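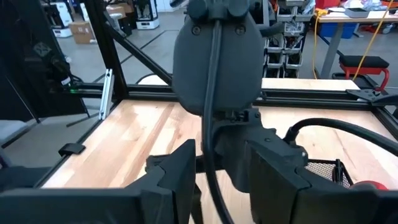

Wed 12 August
By Atif Bangash

Up early, in the seed room before the compressor on the cold store had finished its first defrost. Germination counts first, before anything else got on the bench. The sedge dishes are the ones that matter this week. They came out of moist cold at the start of the month and went straight into the Hemmin cabinet at 26 by day and 12 by night, with the lights on for the warm phase only.

Lot 214 is moving. It is the Clinurstead collection from the lower ditch, cleaned by hand, 20 seeds to a dish, four dishes. Dish A has nine up, dish B has eight, dish C has nine, dish D has two. I score a seed as germinated when the shoot is clear of the coat and as long as the seed itself. In sedges the shoot generally shows first and the root follows, so the usual rule of radicle protrusion doesn't help much. I wrote that on the inside cover of the count book in the spring and still had to stop myself applying the grass rule to dish D.

Dish D is the odd one. Same paper, same water, same shelf at the start. It was at the back left of the cabinet, close to the fan outlet, and the blotter was paler than the others when I took the lid off. I weighed it against dish C. It was lighter by more than I would accept from variation in the paper. So the most likely answer is water, and the seeds are behind. I brought it up to weight with deionized water, put the lid back with a strip of film around the rim, and moved it to the middle shelf. It stays in the trial but gets a note. If it catches up within two counts I will leave it in the mean. If it doesn't, I will cut the remaining seeds and see what is inside before deciding anything.

The cabinet itself

Spent the middle of the morning on the Hemmin. The setpoints are right and the display agrees with them, but the display reads from a sensor in the return air, and the dishes do not sit in the return air. I put loggers on all three shelves last night and pulled the files today with Clasov. The top shelf runs warm at the end of the light period. The bottom shelf takes longest to drop after the switch to night. The middle shelf follows the program closely, with a short overshoot after each change.

None of this is a fault. A cabinet full of shelves and lids will have a gradient. The problem is that I have been leaving replicates of one lot together on one shelf for convenience at counting time, so the shelf effect and the lot effect cannot be separated. From today each lot gets one dish on each shelf and the fourth wherever there is room, and positions rotate at every count. I drew the rotation on squared paper and taped it to the door. It will make counting slower. It should have been done in the spring.

Clasov exported the times in the wrong order again, night before day, and I had to sort the column before the plot made sense. I have stopped trying to fix the import template. Sorting takes less time than reading the manual.

Paper

Opened the new pack of Porkik blotters. The old pack was a soft, thick stock that held water for days. These are thinner and stiffer, and they dry from the edge inward. I soaked one of each to saturation, let them drain on a rack and weighed them. The new one holds clearly less. That may be part of the story with dish D, although A, B and C are on the same stock and are fine, so it can't be the whole of it. More likely the paper leaves less margin, and the fan used it up.

Options: double the paper, change to agar, or water more often. Doubling the paper is the cheapest and changes the least. Agar would hold steady for weeks, but then this season's results could not be set beside last October's, and the point of running the ditch lots again was to set them beside last October's. Two sheets per dish from the next sowing, then. I will run one lot on single and double side by side so there is a figure to quote when somebody asks.

I did not wash the new paper before use. Some stocks carry enough residue to slow a sensitive species. A quick check with cress on washed and unwashed sheets would settle it, and cress only needs a few days. Added to the list.

Cut test on the fen lot

After lunch, the fen rush-sedge mix that has given nothing. Four weeks in the cabinet and no change in any dish. Before calling it dormant I wanted to know whether it was full. Took a spare sample from the dry envelope, let it soak through the morning, and cut the seeds lengthwise under the stereo microscope with a fresh blade.

Most were full, white and firm. A few were empty and one had gone gray and soft right through. So the lot is sound, at least by eye, and the lack of germination is not a matter of filling. A cut test tells you the tissue is there and says little about whether it is alive. For that I need the tetrazolium stain, and the bottle in the refrigerator has a pink tint, which means light has gotten to it. Made up fresh solution, buffered, checked it with a strip, wrapped the bottle in foil and put it at the back of the bottom shelf. The stain can go on tomorrow, in the dark, at the warm setting, and be read the next morning.

If the embryos stain evenly red, the lot goes back into moist cold for a second run, longer than the first. My guess is that the first run was too short. The fen site stays wet and cold well into spring, and the plants there would have no use for seed that woke early. A guess only. I would like to see it in the dishes. 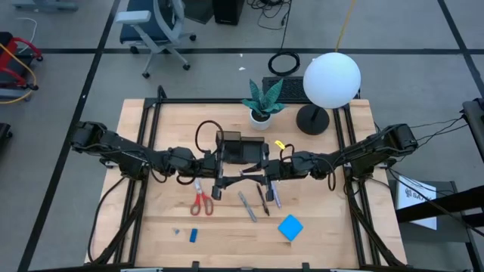
Drying room

Humidity was steady overnight. The three envelopes from the upper field are at equilibrium, going by the water activity meter, and can be sealed. I did the first one in foil and then found that the sealer was leaving a crease at the left end of the seam. A crease is a leak. Cleaned the jaw, replaced the tape, tried it on an empty packet, pressed the packet under water and saw no bubbles. Resealed the first envelope inside a second one, with the label facing out and a duplicate label inside in pencil. Ink fades or lifts in the cold store and I no longer trust any of the pens.

The lower field envelopes need more time. They were collected after rain and the chaff holds water longer than the seed does. I tipped them into shallow trays and spread them to a single layer. A fan would be faster, but the seed is light enough to travel.

Records

Entered the counts in the evening, from the book, then read them back from the screen against the book. One error found, in lot 214, dish B, where I had typed the cumulative figure in the daily column. The sheet accepts this without complaint. A simple check that the daily number can't exceed the number of seeds left would have let it through as well, so the check would have to compare with the last cumulative value. I wrote the formula and it works on this sheet. The older sheets have the columns in a different order and will have to be done one by one.

Also renamed the category "dead" to "soft at end of test," with "ungerminated, firm" kept apart from it. Firm seeds at the end of a run are the interesting ones, and putting them in with the moldy ones has cost information in at least two lots from last year that I can't recover.

For tomorrow: stain on the fen lot, first thing. Cress on washed and unwashed Porkik sheets. Weigh dish D at the same hour as today. Ask the supplier whether the thicker stock can still be ordered. Move the middle logger to the back left corner of the Hemmin and leave it there for two full cycles.

Lights went off in the cabinet on schedule. Lid condensation normal on all four dishes of 214 when I looked in, D included.

Shares 12
Comments 0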